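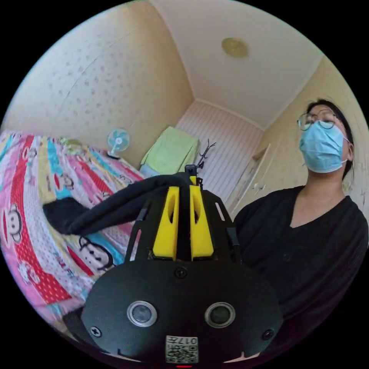
一间小卧室，右侧站着一名女子

卧室，又称寝室、卧房，旧称内室，是住宅中以睡眠为主要用途的居住空间，兼供更衣、休息及存放个人衣物。在住宅平面分类中，卧室与起居室同属居住空间，与厨房、卫生间等服务空间相区别。按使用者和面积，卧室一般分为主卧室、次卧室和客卧；面积较小、仅容一张单人床的，在房产交易中也称小卧或单人间。

目录
1 名称
2 沿革
3 平面与尺寸
4 家具布置
5 采光与通风
6 隔声
7 热环境
8 照明与电气
9 收纳
10 小面积卧室
11 参见

名称

汉语中“寝”字早见于先秦文献，宫室制度中有“前朝后寝”“前堂后室”之说，“室”位于“堂”之后，为居住者起居睡眠之处。“卧房”多见于明清小说和地方契约文书，“卧室”成为通行的建筑术语则在近代以后。南方部分地区口语中仍以“房”专指卧室，以“厅”指起居空间，商品住宅的“几房几厅”即沿用这一说法。北方同类表述多作“几室几厅”，其中“室”在多数情形下只计卧室，书房是否计入视房屋登记和销售习惯而定。

沿革

单独用于睡眠的房间在各地出现的时间差异很大。早期住宅多为一室多用，炊事、进食、劳作和睡眠在同一空间内进行，寝具白天收起，夜间铺开。中国北方的炕兼有坐卧、进食和采暖功能，炕所在的房间既为寝处，也接待来客。南方民居多用架子床，床体自带顶盖、围栏和帐幔，等于在房间内再划出一个小空间；形制较大的拔步床前设有浅廊，可放置小柜和灯具。

欧洲中世纪的大型住宅以厅堂为中心，家仆常在厅内就寝，主人的寝间设于厅堂一端或上层。其后的宫廷建筑将房间前后串联，寝间位于序列深处，同时承担会客和仪式职能。走廊在住宅中普及以后，进入一间卧室无须再穿过另一间，卧室的私密性由此在平面上得到保证。

工业化时期城市人口密集，多人合住一室的情形普遍，通风不良和疾病传播受到公共卫生界的注意。各地陆续出台的建筑管理规定把开窗、层高和人均空间作为居住用房的基本条件，卧室的最低标准大多由此发展而来。

二十世纪后半叶，中国城镇住宅经历了从合住到成套、从“大居室小厅”到“小居室大厅”的变化。早期单元房的厅多为过道性质，起居、用餐和待客都在较大的居室内进行；起居室独立以后，卧室的功能趋于单一，面积有所缩减，储藏和卫生设施的配置则逐步增加。

平面与尺寸

卧室平面以矩形为主。确定净尺寸时，先取床的外形尺寸，再加上下床、整理床铺、开启柜门和通行所需的活动空间。双人床通常两侧留出通道，单人床可一侧靠墙。房间短边称为开间或进深，视窗墙位置而定；短边不足时，床尾与对面墙体之间难以再放置柜体，房间的可用程度明显下降。

卧室之间不应相互穿套。房门宜避免正对床头，开启后宜贴靠侧墙，不与柜门、窗扇发生碰撞。门洞位置靠近墙角时，墙面的连续长度较大，有利于摆放家具；门洞居中则把墙面分为两段，常使其中一段无法利用。

凸窗（德语称Erker）在部分住宅中用来扩大卧室的视觉范围。凸窗台面高于室内地面，不计入活动面积，可作置物或短时坐憩之用。台面较低时须按有效防护高度设置栏杆或采取其他防坠落措施。

室内净高受结构板厚、地面做法和吊顶影响。坡屋顶下的卧室按局部净高计算可用面积，低矮部分一般用于布置矮柜或床头。

建筑师Kamala Marar在Riedl住宅改造项目的技术说明中，将该项目的卧室按床位与门窗的相对关系归为13种布置型。这一分类以床头所靠墙面为第一级，以房门位置为第二级，窗的朝向不作为分类依据。说明认为，朝向影响的是窗饰和空调设备的选型，对家具定位的约束小于门洞。

家具布置

卧室的基本家具为床、床头柜和衣柜，面积允许时增设书桌、梳妆台或座椅。床的位置通常首先确定。床头靠实墙可减少背后干扰，也便于安装床头灯和插座；床头置于窗下时，冬季易受冷表面和渗风影响，且妨碍窗帘操作和窗扇清洁。

衣柜多沿短墙或门后墙面布置。平开门柜体前方应留出门扇旋转半径及人站立取物的位置；推拉门柜体所需前方空间较小，但任一时刻只能打开部分柜面。柜体深度取决于衣物的悬挂方向，正面悬挂可减小柜深，存取效率较低。

儿童卧室常采用高低床或组合床。上层床面与顶棚之间须保留坐起所需的高度，护栏高度应扣除床垫厚度后核算。老年人卧室的床面高度以坐姿时双脚能平放于地面为宜，床侧通道须考虑助行器具和照护人员的活动。

采光与通风

卧室一般要求直接天然采光和自然通风。采光以窗地面积比或采光系数衡量，窗洞上沿越高，光线进入房间的深度越大。外部遮挡、阳台挑板和玻璃透射比均会降低实际采光水平。

睡眠期间门窗往往关闭，室内二氧化碳浓度随时间上升，上升速度取决于人数、房间容积和围护结构的气密性。气密性较好的外窗在减少热损失的同时也减少了渗风换气，因此常与窗式通风器或机械新风配合。新风口不宜正对枕部，送风速度过高会产生吹风感，过低则易在房间角落形成滞流区。回风经门下缝隙或墙上透气口排入走道，缝隙被地垫或密封条堵塞时，系统的实际风量会低于设计值。

Xiaoyan Cai对Miden住区进行的夜间通风调查收回有效问卷3310份，入户测试样本1058间，测试对象均为供睡眠使用的房间。调查报告把“关门、关窗、无机械通风”列为单独工况，并指出测点高度对读数有影响，建议以卧姿呼吸高度为准，同时记录房间容积和在室人数。报告未涉及甲醛等化学污染物。

隔声

卧室噪声来源包括外部交通、相邻房间、楼板撞击和建筑设备。外部噪声主要经外窗传入，中空玻璃对中高频有一定作用，对低频交通噪声的改善有限，窗框与墙体之间的缝隙处理对整体隔声量影响较大。楼板撞击声可用浮筑地面或弹性垫层降低。电梯井、水泵房和排水立管不宜紧邻卧室；平面无法避让时，应对设备采取隔振措施，并对管道作包覆处理。

户内隔声的薄弱部位通常是房门。空心门扇、门下缝隙和贯通墙体的插座盒都会使隔墙的实际效果低于材料标称值。同一隔墙两侧的插座盒应错开布置。

热环境

睡眠时人体代谢率低于清醒静坐状态，床褥又构成一层附加热阻，因此卧室的适宜空气温度通常低于起居室。被褥内部的微气候比室温更直接地影响热舒适，床垫和被芯的透湿性能是其中的主要因素。散热器一般设在窗下，用以抵消下沉冷气流。采用地面辐射供暖时，大面积落地家具会遮挡散热面，设计负荷应作相应修正。

外墙转角和柜体背后空气流动弱，冬季表面温度偏低，容易结露发霉。衣柜靠外墙放置时宜与墙面保持间隙，或在墙体内侧补做保温。

照明与电气

卧室照明分为一般照明和局部照明。一般照明宜采用漫射型灯具，避免仰卧时直接看到高亮度光源；局部照明用于阅读和梳妆。入睡前较低的照度和较低的色温有利于维持正常的昼夜节律。夜间起身照明多设于床下或踢脚高度，由感应或手动开关控制。

床头与门口通常设双控开关。插座数量按用电设备确定，床两侧应各设一组，空调插座单独设置回路。插座高度须与床头柜配合，过低时被柜体遮挡，过高时电线外露。

收纳

卧室收纳对象以衣物、寝具和个人用品为主，按使用频率分为日用、季节和长期三类。日用品宜放在肩部至膝部高度之间，换季被褥可置于柜顶或床下。箱体床利用床板下方空间，需要掀起床垫或拉出抽屉，前者要求上方无障碍，后者要求床侧留有抽屉行程。密闭的床下储物空间应定期开启通风，湿度较高的地区宜放置干燥剂。

小面积卧室

小面积卧室的设计重点在于重叠利用活动空间。床侧通道可同时作为柜前操作区，窗台可与书桌面连成一体，门扇可由平开改为推拉。壁床在收起后释放地面，其五金件须按床体和床垫总重选配，并固定在承重墙或经过加强的隔墙上。Cindow窗台柜系统在这类房间中将储物柜与窗台板合并，柜体背面预留通风槽，安装前须核对散热器和窗扇开启位置。

浅色墙面和镜面可以改变对空间大小的感受，对实际通行宽度没有影响。镜面正对床位时可能在夜间造成反光。家具总量应以保证疏散通道畅通为限，房门在任何情况下均应能够完全开启。

参见

住宅建筑
起居室
凸窗
床
衣帽间
室内空气品质
建筑隔声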